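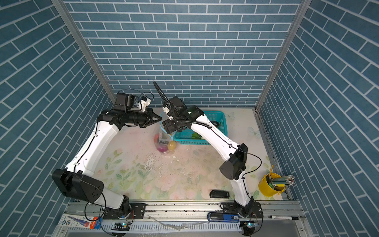
Recording a two-arm desk tidy by remote control

This page covers recording demonstrations on the Mirngate bench, where two follower arms share one rail and you drive them with the pair of leader arms at the operator's desk. The task is putting stationery and small toys away. It assumes the arms are already calibrated and the Gistudar recorder is installed. If not, do the calibration page first.

What you need

Both follower arms, powered and homed
Both leader arms, clamped to the desk
The wrist cameras and the fixed camera
A basket, a pencil holder and a handful of small objects
At least 6 GB free on the recording drive

Step 1. Set up the mat

Lay the mat flat on the enclosure floor. A patterned mat is fine, and we use a floral one for part of every set so the policy doesn't learn to depend on a plain background. Put the basket toward the back centre where both grippers can reach it. The pencil holder goes on the right side of the mat. Leave the middle open for the objects.

Anything you want picked up has to be on the mat. Items left on the front rail are outside the task and the arms should not go after them. Check that cables near the bases can't catch on an elbow when the arm swings.

Step 2. Pair the leaders

Hold each leader arm close to the pose of its follower before you press Pair. If the two are too far apart the recorder refuses and shows error 414. Move the leader closer and try again. Don't force it with the override, as the follower will jump to meet you.

Left leader drives left arm, right leader drives right arm. Squeeze each trigger once and watch the matching gripper close. If they're swapped, swap the USB leads at the hub and pair again.

Step 3. Practise before you record

Run the task three or four times with recording off. Most people move too fast on the first go. A good speed feels slightly slow in the hand. Stop for a moment above each object, lower straight down, close, lift straight up, then travel.

A stapler is easiest across its narrow width. Clear plastic bags are the hardest thing on our list: take hold of the bag itself, well away from whatever is inside it, and lift a little to see whether it's going to slip before you head for the basket.

Step 4. Record an episode

Bring both arms to the start pose.
Press the left pedal. The recorder beeps once.
Do the task, one object at a time.
Return both arms to the start pose.
Press the left pedal again to save, or the right pedal to throw the episode away.

Only move one arm over the basket at a time. Park the other on its own side of the mat. If you need to hand an object across, do it low and near the middle, and don't let go with the first gripper until the second has closed.

Step 5. Change things between episodes

Shift the loose objects by a few centimetres and turn them a bit. Every ten episodes, move the basket too. Leave the cameras alone. If one gets bumped, stop and redo the camera check, then start a new session folder.

What to keep

Keep an episode with a missed grasp if you recovered and finished. Those are useful. Discard it if an arm hit the rail, if you reached in with your hand, or if an object ended up off the mat.

The recorder cuts off at 2000 frames. If you're getting near that, the episode has too many objects in it.

Common problems

Follower lags behind the leader: close the preview window for the wrist cameras and check the hub is on its own power supply.

Gripper won't close fully: recalibrate the trigger from the Clisell menu, under Hands.

Episode saved with no video: the camera dropped out before the beep. Delete the episode and restart the recorder.

Next: Checking and trimming your episodes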